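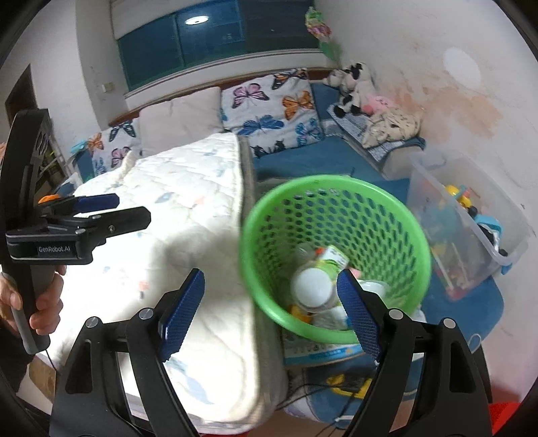
Kivi Winter Results

Kivi is a small set of cross-country ski race results, typed up from printed club result sheets and checked by hand. It holds 1,199 finishes from 9 club races, and I'm so happy it's finally in one place!

What's in it

There is one row per skier per race. Columns are race, class, bib, technique (classic or free), start time, finish time and status. Status is OK, DNS, DNF or DSQ. Times are in seconds with one decimal, and a blank means the sheet was blank too.

Files

results.csv has all the finishes
races.csv has course length, snow notes and air temperature at the start
fixes.txt lists every change made after typing

Things to know

Wekico used mass starts in all its races, so start times repeat. Husteo ran interval starts, and 2 of its sheets give only net times (start time is blank there). In the January relay each of the 3 legs is its own row, which makes for really fun pacing plots, but please don't add them to the individual rankings.

Names have been removed. Bib numbers are not the same from race to race, so you can't follow one skier through the winter.

Loading

Plain UTF-8, comma separated, header on the first line. The Datel importer reads it as is.

Thanks and contact

Sixten Wikström maintains the files. Found a typo? Send the race and bib number, corrections are very welcome!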